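Come drive our arm! Student project needs people for the fall

Hi, I'm Jin-sol Son and I run the table-service team at the Hikville robotics club. We're looking for people to join us from September, and you don't need to be an engineering major (I started out in food science, so there you go).

Our project is called Zakico. The goal is a robot arm that can serve drinks at a table: pick up a bottle, bring it to a cup, pour, put it back. Sounds easy, right? I thought so too! So far we've recorded 3,038 attempts and I still get excited when a grip goes well. Bottles are a pain, though. A full one and a half-empty one feel like completely different objects to the gripper, and the shoulder of the bottle is a tricky place to get hold of.

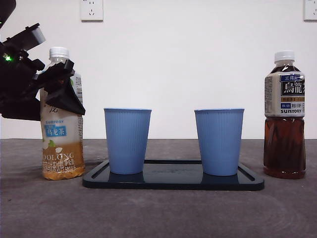

Page last changed: September

We practice with two light-blue cups on a dark tray and Suntory oolong tea, one bottle on each side. I'd love to have more hands on the controls, because each of us has our own way of moving the arm and the project needs that variety.

What I'm looking for: 2 students who can come every Sunday at 1 p.m. and stay for a couple of hours. You'll drive the arm, reset the table between tries and write down what went wrong. If you like Python there's plenty of that too, but it's optional - Oanh Vũ looks after the code and will happily show you around it.

It's a paid spot, a small one: $150 a month from the club budget. We also have a demo at the Harnberg student contest coming up, and whoever joins now gets to be part of it (travel covered).

To apply, send me a few lines about yourself through the club page, or just stop by room 273 in the Robles building on a Sunday and try the arm yourself. Bring a snack, we have the tea!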